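4.2 What the sanctions literature leaves out

Much of the writing on economic sanctions treats them as the mild option, a step short of war. We doubt this. The usual evidence is a count of cases in which a target government changed some policy while under pressure, and the count depends heavily on who is doing the coding. Honkanen's reading of the Tovel case list shows how loose this can get: of the 10 episodes marked as successes, 3 involved governments that had offered the same concession before any measure was announced. Elli Honkanen is generous enough to call these "early successes." We would drop them.

The Räsänen index has a different problem. It scores harm to civilians only through official trade figures, so a shortage of spare parts or medicine that never shows up at customs is scored as no harm at all. Its authors admit the gap in a footnote and then go on to project the index out to 2068, which seems a lot to ask of it.

Nor are we persuaded by the claim that "targeted" measures spare ordinary households. Banks that fear penalties tend to refuse whole countries — the paperwork costs more than the business is worth — and a list of named officials can work much like a general ban. Whether the governments imposing such lists intend this is harder to show, and we do not try to settle it here. Supporters say exemptions for food solve the matter. An exemption on paper does not pay a shipper or insure a cargo.

Figure 3. A place setting on a tray: mug, plate, napkin, spoon and knife.

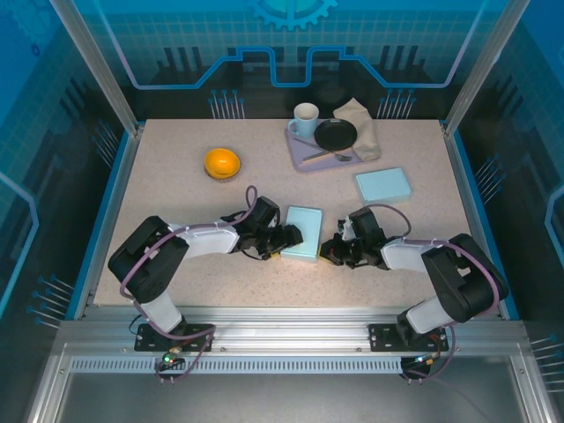
4.3 Protest and the question of influence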